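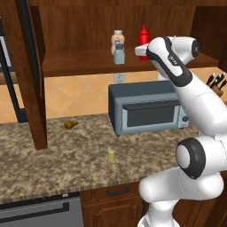

20 August 2021

Since June I work in my evenings on Kaltavura, my small planner for robot arms in simulated kitchens. This week I finally found why the arm was so slow when it reached for bottles on a shelf, and I want to write it down before I forget.

The planner samples a grasp, solves the inverse kinematics, and then asks Murkov, the collision checker, if the path is free. On the open counter this works well. On the shelf it failed again and again. I gave it 2000 samples for one red bottle and only 17 came back as valid, and most of these had the elbow in a position I would not like to see on a real robot.

First I blamed the sampler. I changed the random seed, I changed the limits of the joints, and I lost 3 evenings. Then I drew the collision shapes on top of the meshes, and I saw it. The cabinet was one convex hull. For the checker there was no shelf at all, only a solid block of wood, and the few good samples were passing because the bottle stood near the front side.

So I split the cabinet into separate boxes: the shelf board, the back panel, the side panel. I also added a safety distance of 30 millimeters to the wrist, but only until the last part of the approach – there it must be smaller, or the fingers can never come close to a bottle which has a neighbor.

Planning is now much better. The toaster oven under the shelf is still a problem for the forearm when the target is low, and I think I need a cost for the elbow height. A reader of my old post about Urus proposed to use the null space for this. I will try it next, after I clean up the scene loader, where my new boxes are still written by hand.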